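Vikeck Bimanual Bench Kit – Evaluation Data Card

Version: second release, 5 Oct 2023
Maintainer: Laimutė Uibo
Hardware: Vikeck two-arm bench kit, enclosed version
Recording software: Utov 8
Status: open for review, episodes frozen

Summary

This set was recorded to evaluate the Vikeck kit as a purchase for small labs that want two-arm manipulation data without building a cell from parts. It holds 442 teleoperated episodes on everyday desk objects. The first release, from August, used the open version of the kit and should not be mixed with this one. Joint zeroing differs between the two.

Hardware as delivered

The kit ships as a bench-top cell. Both arms bolt to black mounting plates on a common aluminum rail along the front edge of the table. The plates can be moved along the rail after loosening the bolts; we set the spacing before the first episode and left it. Cables run outside the links. The manual gives no figure for minimum bend radius at the wrist, and we would like one.

Assembly took one person an afternoon. The rail came square. One plate needed its holes cleaned out before the bolts would seat.

Tasks

Episodes are grouped under four task names: phone_upright, phone_flat, book_shift and cable_clear. Objects are phones, a tablet on a stand, books and white charging cables. Placement is varied by hand between episodes, and loose cable is left on the table in every group. Either arm may start. The operator's choice is stored in the field lead_arm.
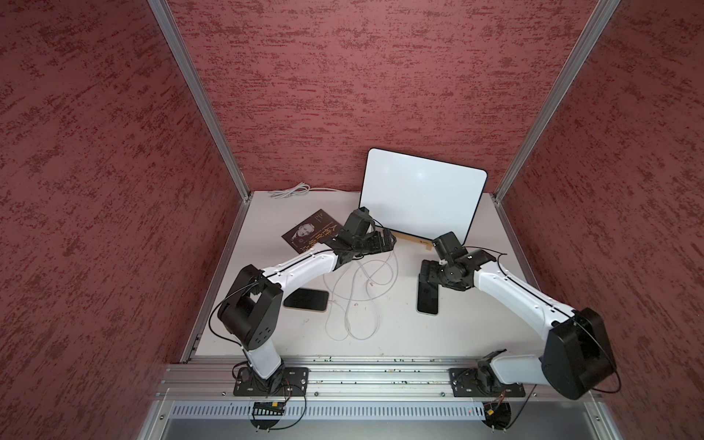

Edgars Vasiliauskas disagrees with the gripper rating in the first release. He found the fingers good enough on flat phones once the approach angle was lowered, and thinks the low score came from operators closing too early. He would still not buy the kit for cable work, where in his trials the fingers pushed a loop along the table as often as they picked it up.

We have kept the rating for phone_flat open pending a second operator group. The cable_clear rating stands. Of the episodes in the set, 91 are marked failed, most of them in cable_clear. They are included and should be filtered by the field outcome if only successes are wanted.

Contents of each episode

joints.csv – positions and commanded positions, both arms, radians
grip.csv – gripper opening, normalized from 0 to 1
video.mp4 – fixed camera view of the workspace
meta.json – task, lead_arm, operator code, outcome, notes

Timestamps share one clock. Video lags the joint log slightly at the start of an episode; drop the first 500 ms before aligning.

Known issues

Backlash in the left shoulder grew over the recording period. Vikeck replaced the joint under warranty and the affected episodes carry the note shoulder_old.
The enclosure walls are dark red and mottled. Models trained only on this set may not carry over to plain backgrounds.
Book covers contain printed portraits and text. Check your own rules before republishing stills.
Operator codes are not balanced across tasks.

Not covered

Force data, handovers between arms, liquids, anything heavier than a hardback book. The Strazds gripper option was ordered but did not arrive in time for this release.

Contact

Send corrections to Laimutė Uibo with the episode number and the field concerned. Requests for raw logs go to Florian Bouvier.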